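Home | Papers | Tools | Kits | Journal | Basket

Nirano Folding Paper, Single Colour Packs

38 shares | 4 comments

We've stocked folding paper at Nurnach since we had one shelf and a kettle, and in all that time there has been one sheet people come back for again and again. Nirano is a plain, single colour paper, square cut, and it takes a crease so cleanly that the first time I tried it I folded the same bird base over and over just for the pleasure of it (I do have other things to do, but you wouldn't have known it that afternoon!).

It's made at a small mill in Ollville, and the colour goes all the way through the sheet. There's no white back to peep out at the corners. For boxes, boats, stars and the simpler animals that makes a lovely solid finish. If you want a white belly on your penguin, have a look at our two-tone packs instead.

What it's like to fold

Crisp, but kind. Thin papers can go soft once you've opened and refolded them a few times, and stiff craft papers fight you when the layers build up. Nirano sits nicely between the two. You can put in a light guide crease, open it back out, turn it a little and have another go, and the sheet stays strong enough to carry on with. I've had a beginner's practice square last a whole evening.

It also holds a curve better than you'd expect. The petals on a lily will stay where you roll them, and a gentle bend along a fox's back keeps its shape on the windowsill for weeks.
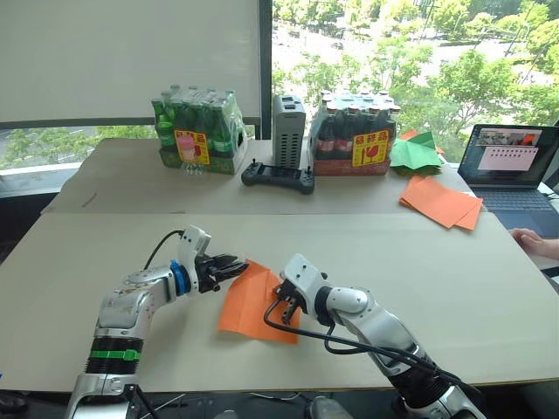
Orange, with a faint crease across the sheet.

The colours

Orange is my own favourite, a proper warm one that looks like autumn. There are also leaf, plum, slate, butter, sea blue, brick and a soft grey that photographs beautifully. Each pack is all one colour. We did try mixed packs and everybody wrote in to say they'd run out of the shade they wanted halfway through a garland, so single colours it is.

Shades can shift a touch between batches. If you're making something big, like a wall of stars or a long string of cranes for a wedding, order the lot in one go and pop a note in the box at checkout so we can pick from the same batch.

Pack details

Sheets per pack: 30
Sheet size: 266 mm square
Colour: same both sides
Edges: machine cut, square corners
Packaging: card sleeve, no plastic

The size may look odd on paper, if you'll forgive me, but it's a treat to work with. It's big enough for stiff fingers and small children, and if you cut a sheet into 4 you get neat little squares for modular pieces. A Salminen trimmer does this in two passes, and we sell those too – the small one is plenty for this job.

Tips from our own table

Fold on something flat and firm. A bit of smooth card over the kitchen table works a treat and saves the table from your bone folder as well. Wash and dry your hands first, especially with butter and the soft grey, which show every mark.

For a diagonal, line up the corners before you press anything. Hold the tip steady, smooth from the middle of the fold outwards, then go along it once more with a fingernail. Small errors at this stage grow and grow, and by the time you reach the beak or the tail you'll be wondering where that sliver of extra paper came from. Slow down for the first fold and you can rattle through the rest.

Big sheets can spring open while you reach for the instructions. Two small beanbags or a couple of smooth pebbles will keep the layers down – I use pebbles.
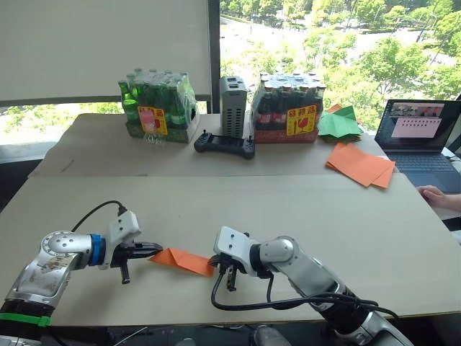
Can I wet fold with Nirano?
It's a bit too light for full wet folding and tends to cockle if you soak it. A barely damp sponge along a single edge is fine for shaping petals or ears, then leave the model to dry under a clip. For proper wet folding, go for a heavier paper.

Storing it

Keep the pack flat and in its sleeve, away from a sunny window. The plum fades quickest, and slate hardly at all. Leftover offcuts make very good gift tags, and the thin strips are just right for lucky stars, so do hang on to them.

Postage and returns

Packs go out flat in a stiff board mailer. Order by 2 in the afternoon and we'll normally have yours in the post the same working day. Unopened packs can come back to us for a refund, and if a corner arrives bent, send us a quick picture and we'll put another pack in the post to you.

Share | Save for later | Back to Papers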